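Does the gender balance rule apply to acting appointments?

Posted by Hashini Fakir

I work in personnel for the city of Civholm. Our charter says that no more than 62 percent of department heads appointed in a calendar year may be of the same sex. We had a retirement in March and the deputy has been acting head of Water and Streets since then. Council now wants to confirm her without posting the job.

Does the appointment count from the date she started acting, or from the date of confirmation? Also, we only make a handful of these appointments a year, so one person moves the percentage a lot. Is there a minimum number below which the rule is ignored? The charter itself is silent on both points. I have read the section several times, including the definitions.

Kollár

Date of confirmation, in every charter of this type I have worked with. An acting assignment is normally a temporary change of duties. The person keeps her old position on the books and can be sent back to it without a hearing. An appointment fills the vacancy. Look for the word "vacancy" in your personnel rules – if the position is still carried as vacant on the payroll roster, nothing has been appointed yet.

Two cautions. First, check whether your rules put a time limit on acting service. Some convert it to a regular appointment automatically, and in that case the conversion date is the one you report. Second, confirming without posting is a separate question from the balance rule. Your merit system section may require a posting whatever the percentage comes out to.

Tornik

we just count everybody, acting or not. never had a problem

Aleo

I would not follow the answer above mine. If you count acting heads and then count the same person again at confirmation, your totals are wrong in both years.

On the minimum number: it has to be written down somewhere to exist. Our ordinance exempts any year with 3 or fewer appointments, and it took an amendment to get that in. Before the amendment we reported the raw figure and attached a one-page explanation. The penalty for us was a flat 4000 dollars, moved from the department's budget to a training fund, so finance will want to know early.
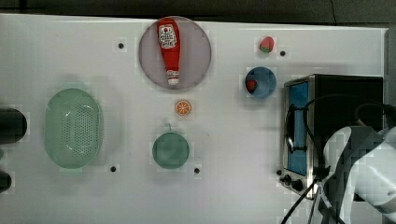 Ask the city attorney for a written opinion before the confirmation vote, and keep it with the annual report. Ours fit on one page – definition of appointment, effective date, how the percentage is rounded. The rounding matters more than you would expect with numbers this small.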